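Turnover margin is a poor guide to a school football team

13/12/2020

Fellbridge finished the season with a turnover margin of plus nine and missed the play-offs. Supporters have called this bad luck. I think it shows that the league table of takeaways, printed each week beside the standings, measures the wrong thing.

A turnover has no fixed value. An interception thrown deep on third down often costs the offence no more than a punt would have. A fumble at one's own 10-yard line is close to conceding a touchdown. The margin counts both as one.
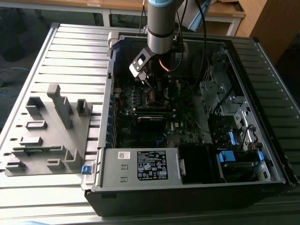 Inside an open computer tower, with the Dell logo on the board.

Fellbridge gained 230 rushing yards against Lenex and allowed 184. It took the ball away three times, each time beyond midfield, and scored on none of those drives. Lenex recovered one fumble, at the Fellbridge 12, and won by four points. The margin for the night was plus two.

Recovered fumbles are a further problem. Forcing one is partly a matter of technique - a punch at the ball, a second tackler arriving high. Recovering it depends a good deal on the bounce. Coaches should record forced fumbles and recoveries in separate columns, and most school score sheets do not.

I would replace the margin with starting field position, averaged over all drives. It takes in punts, kick returns and turnovers together, and any scorer can work it out from the existing sheet. The league could begin when practice opens in July.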